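Reading down the shelf

Tue 16 November

I stopped buying books in May. It wasn't a big decision. I had a credit card bill with three separate bookstore charges on it, and I had not opened anything from any of the three. So I made a rule: no new books until I had read or given away everything on the hallway shelf.

The rule has held, mostly. Imelda Belmonte gave me a novel for my birthday and I counted that as outside the rule. I also picked one up from the free box outside the laundromat on Belley Street, and I don't have a good argument for that one.

The hallway shelf is where unread books go in our apartment. Read books go in the living room or leave the house. Before this year I had never looked hard at what was out there. A lot of it was bought for a person I was planning to be. There was a two-volume history of canals. There was a bread book from when I thought I would bake every weekend, and a Norwegian grammar I bought before a trip that got canceled.

I gave the canals 50 pages and then took both volumes to the library sale. The grammar went the same day. I kept the bread book, and I have made the plain loaf from it twice. It's fine. It needs more salt than they say.

So far I have finished 11 books off that shelf. The longest was a family saga of 1,227 pages that I had been moving from apartment to apartment since college. It took me most of the summer. The middle is slow and there are two brothers I never could tell apart, but the last part is very good and I was sorry when it was over. I read it in the mornings before work, 20 minutes or so at a time, and I think that is the only way I would have gotten through it.

Mornings turned out to be the main change. I used to read in bed and fall asleep on the same page for a week. Now I get up a little earlier, make coffee, and sit down with whatever is next. I don't bring my phone. If I don't like the book by the third morning I let it go.

Vira Kostiuk asked me if it feels like homework. Sometimes it does. The two books of essays I read in September felt like homework the whole way through, and I should have quit. I also miss browsing. I used to stop in at Norkau Books on my way home on Fridays, and I have been walking on the other side of the street.

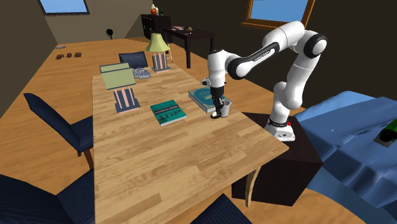
A cup and a couple of books on the table.

What I do like is knowing what I own. When someone asks if I have anything to lend, I can answer. My sister has borrowed four from me since the summer and returned one.

There is still a row and a half to go. Next up is a mystery by a writer named Lysenko, which I bought for the cover, and after that a short book on beekeeping. I don't have bees and don't plan to get any. If it isn't good by the third morning it goes in the bag with the others.

I'll post the full list of what I read when the shelf is empty. If you want the second book of essays, email me and I'll mail it to you.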